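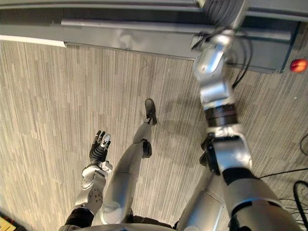

원통형 과자, 낮은 선반에 눕혀서 진열해도 되나요?

매장·매점 운영 게시판 > 진열/집기
등록 12/4/21

선반초보

안녕하세요. 회사 건물 안에 있는 작은 간식 매점을 맡게 되어 진열을 다시 하고 있습니다. 전에 하시던 분이 쓰던 집기를 그대로 받았고, 상품 구성만 조금씩 바꾸는 중입니다.

문제는 원통형 감자칩입니다. 봉지 과자는 그냥 기대 놓으면 되는데 원통은 어떻게 놓아도 마음에 들지 않습니다. 지금 선반은 Gellen에서 나온 회색 철제이고 깊이가 44cm입니다. 윗단과의 간격이 좁아서 긴 통을 세우면 꺼낼 때 뚜껑이 위에 걸립니다. 그래서 맨 아랫단에 눕혀 봤습니다. 눕히니 높이 문제는 없어졌는데 대신 다른 문제가 생겼습니다.

우선 굴러갑니다. 하나를 빼면 옆의 통이 따라 움직이고, 앞쪽으로 밀려 나온 통은 바닥에 떨어지기도 합니다. 바닥은 카펫 타일이 깔린 구역과 나무 무늬 마루 구역이 있는데, 카펫 쪽은 떨어져도 소리가 별로 안 나지만 마루 쪽은 소리가 크고 통이 멀리까지 굴러갑니다. 떨어진 통은 겉이 멀쩡해도 안에서 칩이 부서졌을 것 같아서 그대로 팔기가 찜찜합니다.

그리고 금방 흐트러집니다. 아침에 나란히 맞춰 놓아도 점심시간이 지나면 전부 비스듬해져 있습니다. 손님이 맛을 고르느라 통을 돌려 보고 대충 내려놓고 가시니까 어쩔 수 없는 것 같기는 합니다. 뚜껑이 왼쪽으로 간 것도 있고 오른쪽으로 간 것도 있고, 옆에 둔 봉지 과자가 밀려와서 통 끝에 얹혀 있기도 합니다.
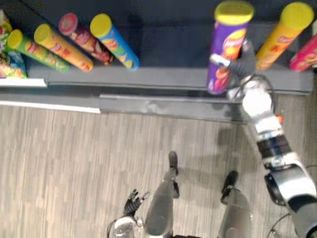

진회색 선반에 눕혀 놓은 원통 과자. 맛별로 통 색이 다릅니다.

색은 초록, 주황빛 노랑, 진한 빨강, 파랑, 보라 등 여러 가지입니다. 손님들이 맛 이름보다 색으로 찾으시는 편이라 색이 잘 보이게 놓고 싶습니다. 위에서 내려다보는 낮은 선반이라 눕혔을 때 그림이 잘 보이는 점은 좋습니다.

궁금한 점을 정리하면 이렇습니다.

원통형 과자를 눕혀서 진열해도 상품에 문제가 없는지요. 뚜껑을 앞으로 두는 것이 맞는지, 옆면이 보이게 가로로 두는 것이 맞는지요. 구르지 않게 하는 데 쓸 만한 칸막이나 받침이 있으면 그것도 알려 주시면 감사하겠습니다. 선반 자체를 바꾸는 것은 당장은 어렵고, 단 높이 조절은 해 볼 수 있습니다. 다만 조절하려면 상품을 다 내려야 해서 웬만하면 그대로 쓰고 싶습니다.

한 번에 내놓는 양은 36통까지 생각하고 있습니다. 다 못 놓으면 나머지는 창고에 두고 채워 넣어도 됩니다.

동네매점주인

저도 비슷한 크기의 매점을 하고 있어서 써 봅니다.

눕히는 것 자체는 괜찮습니다. 저는 눕혀서 오래 팔았는데 눕혀 놔서 칩이 깨졌다는 말은 들은 적이 없습니다. 깨지는 건 떨어뜨렸을 때하고 박스를 던져서 옮길 때입니다. 다만 뚜껑이 눌리게 쌓지는 마세요. 겉의 플라스틱 뚜껑이 들뜬 채로 있으면 손님이 뜯은 상품으로 오해합니다.

방향은 선반 깊이에 맞추시면 됩니다. 44cm면 긴 통을 앞뒤로 놓았을 때 뒤가 남을 겁니다. 그 남는 공간 때문에 통이 뒤로 들어가거나 비스듬하게 돌아갑니다. 저는 뒤쪽에 빈 상자를 납작하게 접어서 끼웠습니다. 통 길이를 자로 재고, 선반 깊이에서 그 길이를 뺀 만큼 채우면 됩니다. 앞쪽 여유는 손가락 한 마디 정도만 두세요. 너무 딱 맞추면 꺼내기가 불편해서 손님이 옆으로 밀어서 빼게 되고, 그러면 옆의 통까지 다 움직입니다.

뚜껑을 앞으로 할지 바닥을 앞으로 할지는 선반 높이에 따라 다릅니다. 눈높이 선반이면 뚜껑만 보이니까 눕히는 진열이 안 맞습니다. 노란 뚜껑만 잔뜩 보이고 무슨 맛인지 알 수가 없습니다. 아랫단이라 위에서 내려다본다면 어느 쪽이든 상관없고, 대신 전부 같은 방향으로만 맞추세요. 글자가 위로 오게 돌려 놓는 것이 더 중요합니다.

가로로 눕히는 건 권하지 않습니다. 옆면이 손님 쪽을 보게 되어 보기는 좋은데 앞으로 바로 굴러 나옵니다. 선반 앞에 턱이 있어야 할 수 있는 방법입니다.

칸막이는 Huet 것을 쓰고 있습니다. 투명한 판을 자석으로 선반에 붙이는 방식이고 철제면 붙습니다. 통 2개마다 하나씩 세웠더니 한 통을 빼도 움직이는 건 그 칸에 있는 옆의 통뿐입니다. 칸마다 다 세우면 더 깔끔하겠지만 그만큼 자리를 차지합니다. 판 두께도 모이면 무시를 못 합니다.

봉지 과자가 밀려오는 것도 칸막이로 해결됩니다. 봉지와 통 사이에는 조금 높은 판을 쓰세요. 낮은 판은 봉지가 그냥 넘어옵니다. 아니면 봉지 과자를 다른 단으로 보내고 그 자리에 상자 과자를 놓는 방법도 있습니다. 상자가 칸막이 노릇을 합니다.

과자왕

그냥 세우세요. 단 높이 한 번만 올리면 되는데 왜 눕히는지 모르겠네요. 편의점도 다 세워 놓습니다.

선반초보

두 분 답변 감사합니다. 높이를 올리면 맨 윗단이 너무 높아져서 망설이고 있습니다. 윗단에 컵라면이 있는데 지금도 키 작은 분들이 불편해하십니다. 자석 칸막이는 몰랐습니다. 선반이 철제라서 붙을 것 같은데 도장된 면에도 잘 붙나요?

동네매점주인

도장면에도 붙습니다. 먼지가 있으면 밀리니까 한 번 닦고 붙이세요. 물걸레 말고 마른걸레로 한 번 더 닦으면 됩니다. 저는 10월에 선반을 전부 닦으면서 다시 붙였는데 그 뒤로는 손댄 적이 없습니다.

진열담당

문구·식품 같이 취급하는 매장에서 진열을 맡고 있습니다. 위에 나온 이야기와 겹치지 않는 것만 적겠습니다.

눕혀서 쓰실 거면 바닥에 미끄럼 방지 매트를 까세요. 주방 서랍에 까는 얇은 고무 망이면 됩니다. 저희는 Nusik 매트를 선반 폭에 맞춰 잘라서 씁니다. 칸막이를 세우기 전에 매트부터 깔아 보시고, 그걸로 충분하면 칸막이는 안 사셔도 됩니다. 단, 자석 칸막이와 같이 쓰실 때는 자석이 닿는 자리를 도려내야 합니다. 매트 위에 자석을 올리면 힘이 약해져서 넘어갑니다.

매트 색은 선반과 비슷한 회색이 무난합니다. 통 색이 워낙 강해서 매트까지 색이 있으면 어수선해 보입니다. 먼지는 흰색보다 회색이 덜 보이는데 그래도 과자 부스러기가 망 사이에 끼니까 가끔 걷어서 털어 주셔야 합니다.

쌓는 것은 2단까지만 하세요. 아래에 눕힌 통들 사이 골에 위의 통을 얹는 식으로 하면 2단은 버팁니다. 세 번째 줄부터는 하나만 빼도 무너집니다. 양쪽 끝은 반드시 막혀 있어야 합니다. 끝이 선반 기둥이면 거기에 붙이고, 트여 있으면 묵직한 상품을 놓으세요. 저희는 Watness 북엔드를 양쪽 끝에 세워 놓았는데 철판이라 잘 안 밀립니다.

36통을 한꺼번에 내놓을 필요는 없어 보입니다. 맛별로 조금씩만 두고 빠질 때마다 채우는 쪽이 덜 흐트러집니다. 꽉 차 있으면 손님이 한 통 꺼내려다 옆의 것을 건드리고, 너무 비면 굴러다닙니다. 손등이 들어갈 만큼만 여유를 두시면 됩니다.

색 순서는 정해 두시는 게 좋습니다. 저희는 잘 나가는 맛을 가운데에 두고 비슷한 색은 서로 떨어뜨립니다. 말씀하신 통 중에는 진한 빨강과 주황 계열이 나란히 있으면 급할 때 헷갈립니다. 사이에 파랑이나 초록을 넣으면 손님도 쉽게 찾고, 채우는 사람도 어느 것이 빠졌는지 바로 압니다. 선반 앞에 붙이는 가격표도 같은 순서로 맞추세요. 통이 비스듬해지면 가격표와 상품이 한 칸씩 어긋나 보여서 계산할 때 말이 나옵니다.

떨어진 통은 흔들어 보시면 대충 압니다. 자잘한 소리가 많이 나면 깨진 것입니다. 저희는 찌그러지거나 소리가 이상한 것은 빼서 따로 모으고 반품이 되는지 납품처에 물어봅니다. 안 되는 경우가 더 많습니다. 뚜껑을 열어서 확인하지는 마세요. 속 비닐이 멀쩡해도 한 번 연 상품은 팔기가 애매해집니다.

세우는 방법도 틀린 것은 아닙니다. 단 높이만 맞으면 세우는 쪽이 관리가 편하고 자리도 적게 차지합니다. 다만 맨 아랫단에 세우면 위에서 볼 때 뚜껑밖에 안 보입니다. 색으로 찾는 손님이 많다면 그 단은 눕히는 편이 맞습니다.

선반초보

자세한 답변 감사합니다. 매트부터 깔고 해 보겠습니다. 남는 뒤 공간은 접은 상자로 채우고, 봉지 과자는 일단 한 단 위로 올리려고 합니다. 색 순서는 종이에 적어서 창고 문에 붙여 두겠습니다. 칸막이는 매트를 써 본 다음에 주문하려고 하는데, 혹시 높은 판과 낮은 판을 섞어서 살 수 있는지 아시는 분 계시면 댓글 부탁드립니다.

동네매점주인

저는 한 종류씩 묶음으로 샀습니다. 낱개는 파는 곳에 따로 물어보셔야 할 것 같습니다.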